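I'd been meaning to talk to the people at Grestenell ever since they started hiring out the Jevow, their paired hand gripper kit, by the week. So on Friday I finally rang one of the two founders, who'd just got back from a customer visit and was eating a late lunch while we spoke (soup, I think, from the sound of it).

My first question was the obvious one. Why would anybody hire a pair of grippers you have to hold yourself, when the whole point is to have a robot doing the work? She laughed at that. "We get it every week. You're teaching it, that's all. You do the job with the same fingers the robot will have, and the recording goes off to be learned from. If you can't do it with the Jevow, your robot won't manage either, and you've found that out for the price of a week's hire."

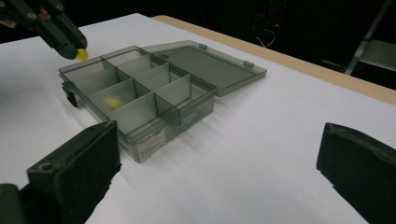
The price of a week's hire is £196, by the way, with the software included and delivery on top. I asked what people find hardest and expected her to say the set-up, but no, she reckons most get through that in 20 minutes. It's small things. "Everyone turns up wanting to fold shirts," she said, "and I tell them to start with sorting." I could see her point. Holding a little yellow ball at the very tips of the jaws, just over the rim of an organiser box with eight compartments, is quite enough to be getting on with, and the dividers are see-through, so that's one more thing for a camera to sort out! She said she had dropped more bits and pieces in the wrong slot than she cared to admit.

We got on to the cables next, my own big grumble. Each gripper has one trailing off the back, and I do wish it hadn't. She didn't argue. A battery version has been tried, but it made the thing heavier in the hand and people's wrists were complaining by mid-afternoon, so for now it stays wired. "I'd sooner have a cable on the table than a sore arm," she said. Fair enough, though I'd like to be given the choice.

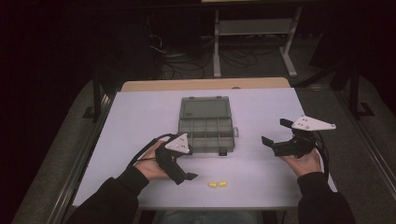 A customer in Abu Hammour told me by email that the grippers had been no trouble at all but the upload was painfully slow, and that a batch of almost 4,000 recordings had taken the whole weekend to go through. I put this to the founder and she groaned. It's being looked at, apparently, and should be better by July. The same customer also wanted softer finger pads, and those you can already get: they come in the Kumura add-on pack, which I haven't tried yet.

Would I hire one? For a week, yes, I think I would. I'd clear a good big table first, and I'd ask for the longer cables when booking, as they don't send them unless you do.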